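Leopoldo Olvera has spent most of his free time since February at Vesmont, the shared workshop where he rents space by the month. His project is called Flutik. It is a table with two robot arms on it, and the job he has given it is to pick up slides and put them on a small rack.

He started with the frame. "I wanted something I could take apart with one hex key," he says. "With extrusion, if a rail is in the wrong place, you loosen it and slide it over. I moved the right arm four times before I stopped hitting things with it."

The butcher-block top went on next. He had planned on a metal plate and changed his mind over the noise. "Every time a gripper touched down on metal you heard it across the room. Wood is quieter, and I can screw things into it."

Footwear was his wife's suggestion, and he took it up as a test of soft objects. Blocks had been too easy. A slide bends when you squeeze the strap, and it can be picked up in several ways that look fine until the arm lifts. He uses the same color for all of them, a muted green, and sets them down in different spots before each run.
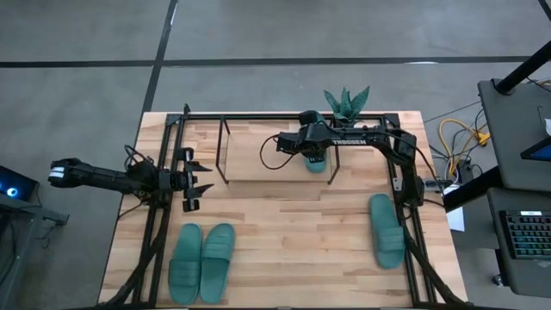
Two arms is one too many for this, in the opinion of another Vesmont member, who would have put a single arm on a rail and spent the savings on a better gripper. Olvera has heard it before and partly agrees.

"One arm on a rail would reach everything," he says. "But then it has to stop and travel. I also want to get to jobs where one hand holds and the other works. If I built it with one arm, I would be rebuilding it next year."

The cables took longer than the arms did. His first layout had them running over the top rail, and they caught on the elbows. Now they go down the sides of the frame, with slack left at each joint. He wrote the cable lengths on masking tape and stuck the tape inside his notebook.

He keeps a log of every attempt in the same notebook. The last entry when we talked was number 727. A slow pickup takes 30 seconds, and he is in no hurry to bring that down.

"Speed is the easy part to change," he says. "You turn a number up. What I care about is how it lets go. If the fingers open too early, the thing lands crooked, and then the next one has nowhere to sit."

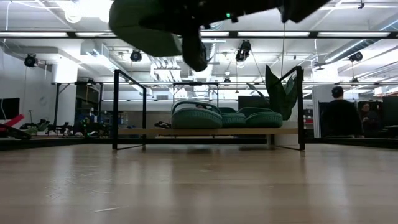
The height of the rack matters too. Olvera tried a lower one first and found that the gripper had to come in at an angle he didn't like. He plans to try a wider shelf next, then shoes with laces, which he expects to go badly for a while.

He is usually at Vesmont on Sunday from eight in the morning and says people are welcome to come by and ask questions, as long as they stay outside the reach of the arms.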